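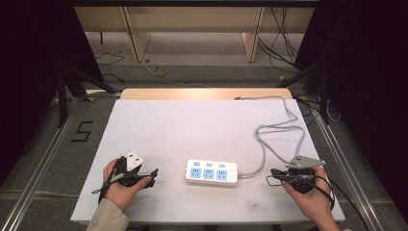 Three sockets, three switches and more cable than the table needs.

The board and the long grey tail

The power board is the least loved thing most of us own and use every day. We choose kettles with care. We will drive across town to look at a lamp. The board that feeds them both comes out of a wire bin beside the checkout, bought on the way to buying something else, and goes home to spend ten years behind a couch with the fluff.

I have been thinking about power boards since I moved house in November, when I emptied a tea chest marked "study misc" and found that the misc was almost entirely power boards. I laid them out on the new floor and there were 12. I live in a two-bedroom unit. I own, at a generous estimate, 14 things that plug in, and four of those are chargers for phones I no longer have.

What interested me was how few of them I wanted to keep. One had a cord so short it could only have served an appliance sitting in its lap. One had gone the yellow of an old piano key. Several were the big black sort with a joint surge protector and aerial socket, from the days when a television arrived with its own entourage. The one I put aside straight away was a plain white board with its switches set in a row over the sockets, and I put it aside because I could tell at a glance what was on.

This is a modest thing to ask of an object, and you would be surprised how many fail at it.

The case for a switch each

Australians grow up with a switch on the wall outlet and regard its absence overseas as a kind of moral lapse. We are then strangely relaxed about buying boards with no switches at all, or with a single glowing rocker at the end which turns off the computer, the modem, the desk lamp and whatever the cat was sleeping on.

The individually switched board costs a few dollars more and repays it in small dignities. You can turn off the heater without crawling. You can leave the modem alone, as it wishes to be left, and shut down the printer, which has been waking itself at two in the morning to clean its heads. If you have ever had to reset a household's internet because somebody wanted the fan off, you will know what those few dollars are for.

Placement matters too. Switches hard up against the sockets vanish the moment anything with a fat transformer goes in. A row on the other side of the board, lined up with the sockets they govern, stays in reach of a finger. A touch of colour helps. White on white is elegant in a showroom and hopeless at floor level in July, when you are on your knees at half past five with your phone torch in your teeth. I used to think pale blue sockets were something a manufacturer did to use up leftover plastic. I have come round. Blue against white can be found in the dark corner of a study by a person who has left her glasses in the kitchen, and I have been that person.

Three sockets, for the record, is a good number. It is enough to be useful and too few to encourage ambition. A board with eight outlets is an invitation to own eight things.

What to do with the rest of the cord

Now to the tail. Power boards are sold by cord length, and the buyer, remembering the last one that fell a hand's width short of the wall, always goes up a size. The result is slack, and slack goes where it likes. It loops over the desk. It heads for the far corner and drops off the back. Left for a season it will marry into the other cables and you will have to move the furniture to separate them.

The usual advice is to coil it up tight, put a rubber band on it and stop looking. Please don't. A cord that is carrying a decent load makes a little heat, and a tight bundle keeps that heat to itself, particularly if it is under a rug or wedged behind a bookcase. Loose, open loops are the go, lying where air can get at them. It looks untidier. I am afraid that in this one matter the untidy people have been right all along, and we shall be hearing about it from them for years.

If you want the loops to behave, give them something to lie in. I tried three approaches over the summer, all of them at my own desk and at my own expense.

The first was a lidded cable box from Livdale, a handsome matte item about as long as a loaf of bread. It swallowed my board whole and hid the lot. It also hid the switches, so that turning off the lamp meant lifting the lid, and inside a week the lid was living on the windowsill with a plant on it. The plant has done very well.

The second was a pair of wire trays by Ersoy, which screw to the underside of the desk. These I liked. The board sits in the front tray with the switches facing out, and the spare cord lies along the back one in big lazy loops. Installation requires lying on your back with a drill over your face, and the screws supplied were, in my case, precisely as long as my desktop is thick plus a bit. I have a small coaster over the spot now.

The third was a roll of hook-and-loop tape from Geritz, which does nothing a strip of old pyjama elastic wouldn't do but does it in charcoal. One turn around the loops at a single point, loose enough to slide a finger through, and the cord holds its shape without being strangled. If you buy one thing after reading this, buy the tape. If you buy two, buy the tape and shorter screws.

Off the floor, if you can

Boards end up on the floor because that is where they fall. It's a poor place for them. Dust gets into the empty sockets, the mop gets into everything, and chair castors go over the cord with the regularity of trams. Up on the desk, or just under it, the board is clean and visible, and you notice early if a plug is sitting crooked or something smells warm.

The objection is always that it looks ugly on the desk. It does look like a power board on a desk, I grant you. But we have made our peace with far worse up there. Mine at present holds a stapler with no staples, a mug of pens of which two write, and a tape dispenser shaped like a snail. A neat white board with three sockets is easily the best-dressed thing in the room.

If you do have it on top, run the cord off the back corner, the one nearest the wall outlet, and leave enough slack that the board can be pulled towards you without coming up short. A long strip of timber along the far edge of the desk gives the cord something to rest against on its way over. Sand the corner first. A cord rubbing on a sharp edge for years is the sort of thing that appears in fire brigade pamphlets, with a photograph.

A few things not to do

Don't plug a board into a board. Everyone knows this, everyone has done it, and at Christmas the entire country does it at once with a reindeer on the end. If you need more sockets or more reach, buy a longer board or call an electrician about another outlet. The call-out will sting. So does replacing a study.

Don't run a heater from one if the wall will do. Heaters are greedy and a board is shared accommodation. Read the rating moulded into the back, the one in letters so small they were presumably applied by an ant, and add up what you have plugged in. My little desk convector draws 800 watts on its lower setting and I still give it the wall to itself.

And don't keep the bad ones. This is harder than it sounds. A power board with a cracked face or a switch that has gone soft and won't click is finished, and yet it goes back into the tea chest, on the principle that it might come in handy at a barbecue. It must not come in handy at a barbecue. Take it to an e-waste drop-off with the dead phone chargers and walk away briskly.

I kept 5 in the end. One is under the desk in its tray, one is behind the television, one does the bedroom, and the fourth went to the laundry bench, where the iron and the drill charger take turns. The last is a spare, in its original Gellus packet, cord still folded in the factory's own zigzag. I have every intention of leaving it there, although the tree lights were a bit short of the window last year.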